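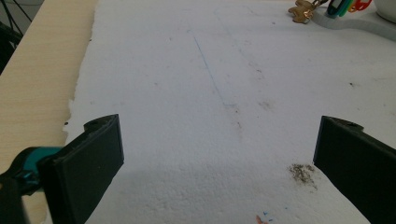 3.2 Materials and preparation of the sheets

Expanded polystyrene was taken from packaging that had already been through a household or a shop. New board was left out of the main series, as its surface is cleaner and more even than anything a sorting station is likely to receive. The pieces came from two sources: the municipal drop-off point at Pellisberg, and the loading bay of Hijazi, a furniture retailer that sets its packing foam aside for collection. In all, 367 pieces were kept after the first sort. Pieces with adhesive tape over more than a quarter of one face were returned to the drop-off point and do not appear in the tables.

Each piece was given a number on a paper tag tied through a corner hole. Marks already on the foam, including pen and pencil lines, were left in place and entered in the log under "prior marks". We did not trim the edges. Broken edges shed beads when the sheet is moved, and trimming them would have removed one of the things we wished to measure. The tabletop was wiped between pieces and the loose beads were collected in a jar and weighed with the sheet they came from.

3.3 Classes of surface soiling

Soiling was sorted by eye into four classes, under the same lamp and by the same two people throughout. Dry granular matter covers soil, crumbs, coffee grounds and anything else that sits on the surface as separate grains. Stain covers colour that remains after light brushing. Fragments covers small solid bits of coloured plastic, paint or paper. Ink covers drawn lines and lettering. A sheet could be placed in more than one class, and many were.

The line between granular matter and stain caused the most disagreement. Fine soil pressed into the gaps between beads looks like a stain until it is brushed, and a weak tea stain can look like dust. Where the two readers differed, the area was brushed with ten strokes of a soft paintbrush and read again. If they still differed, the sheet was logged under both classes. Table 2 gives the counts before and after this second reading.

Figure 3 about here. Loose matter lifted by brushing, by class and by age of sheet.

3.4 Cleaning trials

Test squares of 100 mm a side were marked out on the soiled face with pins at the corners. Three treatments were compared: dry brushing, a damp cotton cloth, and a rinse under running tap water followed by drying on a rack overnight. The squares were weighed before and after on a balance reading to 0.01 g.

Dry brushing worked best as a first step wherever grains were present. When a damp cloth was used first, part of the soil was pushed down between the beads and could not be got out again without tearing the surface. As Figure 3 shows, the gap between the treatments was widest on older sheets, where the skin of the foam had worn and the beads stood proud. Ink did not respond to any of the three treatments. It was left alone from then on, as the compactor operators at Brekitach told us that a few pen lines make no difference to the grade of the finished block.

Rinsing gave the cleanest squares overall but added weight that had not gone after one night on the rack. A second night was enough for thin sheets. For the thick corner pieces we extended the drying time and repeated the weighings in April, and those values replace the earlier ones in Table 4.

Coloured fragments were lifted with tweezers and kept apart. Their weight was too small to affect the totals, but the Atel sorting guide used at Pellisberg treats any visible foreign plastic as a fault, so their presence was logged for every sheet.

The brushing protocol was drawn up by Eustaquio Ocampo, who also trained the second reader. A copy of the log sheet is given in Appendix B.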